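Pencils for marking out: choosing, sharpening and storing

Workshop notes, revised March 10, 2026 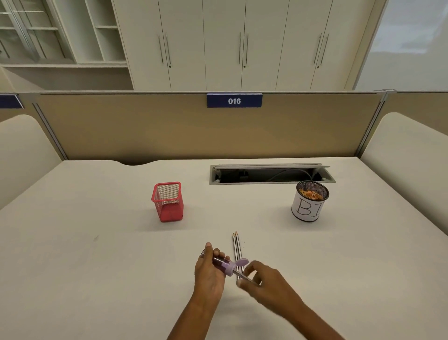

Most errors in a shelf or a box joint begin with the line. A blunt point draws a line nearly a millimetre wide, and the saw can follow either side of it or wander between the two. The notes below cover ordinary graphite pencils on softwood, hardwood and painted board.

Grade

Use 2H for joints and anything cut to a knife line. The mark is pale, so work under a lamp placed low and to one side. HB is fine for general layout on pine. Keep 2B and softer for rough-sawn timber, where a hard lead catches in the grain and snaps. On dark wood such as walnut, a white pencil shows better, but it wears quickly and needs a fresh point every few lines.

Do not use a very hard lead on softwood that will be varnished. It leaves a dent, and the dent stays after the graphite has been rubbed out.

Sharpening

A small hand sharpener gives a point good enough for nearly all bench work. Hold the pencil in line with the hole. If it sits at an angle, the wood is cut away on one side only and the lead is left unsupported. Light pressure, steady turns, and stop when the shaving comes away in one even ribbon.

If the lead breaks again and again, check these in order:

Blade dull. Shavings come off as dust or crumbs. Replace the blade, or the sharpener if the blade is fixed.
Lead already broken inside. Usually from a drop on a hard floor. Sharpen back past the break.
Fragment stuck in the hole. Clear it with a wooden cocktail stick. A steel pin will nick the edge.
Lead off centre. Look at the end of the pencil. Nothing can be done; use it for shopping lists.

For very fine work, finish the point on 300 grit paper glued to an offcut. Roll the pencil as you draw it towards you, 8 strokes or so, then wipe the point on a rag. Loose graphite smears along a rule and marks the next piece.

Chisel point

Sosina Ejigu sent in this method for long lines against a straight edge. Sharpen as normal, then flatten two opposite sides of the lead on the paper. The flat rests against the rule and the line keeps the same width for far longer. I have used it on carcass sides since November and no longer stop halfway down a board. It is no use for curves.

Removing marks

Rub out with a white vinyl eraser before any finish goes on. What remains can be taken off with a cloth barely damp with methylated spirit. Test on an offcut first, as spirit will lift shellac. Sanding out pencil lines drives graphite into open grain, particularly in oak and ash.

Storage

Points up in a pot, or flat in a tray with a strip of felt. A pencil in an apron pocket loses its point the first time you bend down. Sharpen four before a job and swap them over as they wear.

Empty the shavings from the sharpener before it is full. Packed shavings press back against the blade and hold damp, and the blade rusts.

Corrections to Elsie Catterall. The next page deals with marking knives.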